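The laundry club at Clurnutholm has a banner, a logo and a grant. By the middle of its second year it still had no robot that could be trusted with a shirt.

I went in doubtful. Student robotics has a weakness for the demo day, where one good run out of 40 gets filmed and the rest get forgotten. The club's project, called Gurkis, is meant to take white cloth out of a basket, spread it on a table and fold it. The application promised "household-ready handling" by March. I have a household, and I asked what ready meant. I got three answers. 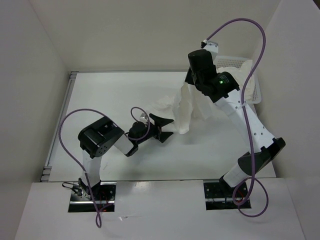

The students learn by steering the arms themselves, over and over, and feeding the recordings to a program that is supposed to pick up the habit. They had 3066 recordings when I visited. That sounds like a lot until you ask how many use a different table, or a colored towel, or a basket set down on the other side. The answer was 27, and most of those were from one afternoon.

White on white is a hard case, I was told, and I believe it. A hem and a shadow look much alike to a small camera. But a hard case chosen by the people being graded is still a choice, and the club's score sheet – borrowed from the Rinaldi contest and then loosened – gives 4 points for a fold and takes none away for a wrinkle.

What I did like was the arguing. Two members spent most of an hour on whether a dropped corner should count as a failure, and the one who said yes won.

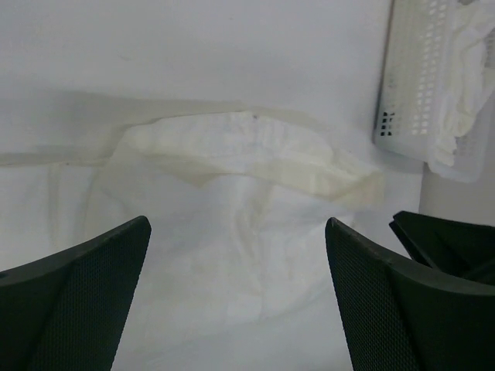
Gurkis was never supposed to do anyone's laundry, according to Gudrun Lindemann, and judging it that way misses what the students get out of it. They come in thinking the program is the difficult part, she said, and leave knowing how much trouble a sleeve can be.

Fair enough. Then put that in the application, and leave my household out of it. The club enters the Notell round next, with the same score sheet.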